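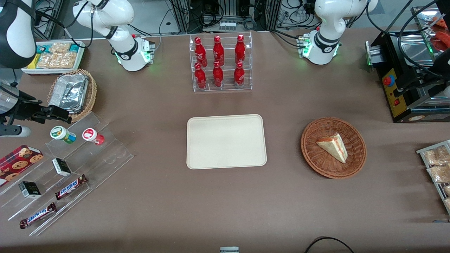 Bohdana Dmytriv wrote to us in September that she waited nine days for her Risden shelf bracket, and that after mounting it she stopped looking at other brands. We thank her for the patience. The waiting time is now shorter.

Risden Folding Shelf Bracket, 300 mm
Sold in pairs, by Jakley

The Risden is a steel bracket for walls where a fixed shelf takes too much place. You lift the shelf and it locks by itself. To fold it down, press both levers at the same time and keep one hand under the board.

Depth: 300 mm
Maximum load per pair: 30 kg, on a solid wall
Finish: white or gray powder coat
In the package: two brackets, screws for wood, paper drilling template

Wall plugs are not included. Please choose them according to your wall. For plasterboard we recommend to fix the brackets into the studs only.

The older Wundix bracket has other hole distances, so its template can not be used for the Risden.

Price: 229 per pair, delivery included. Orders of over 30 pairs are sent from our Holovko warehouse and need a separate quotation.

Spare levers can be ordered by e-mail. Please write the color of your bracket in the message.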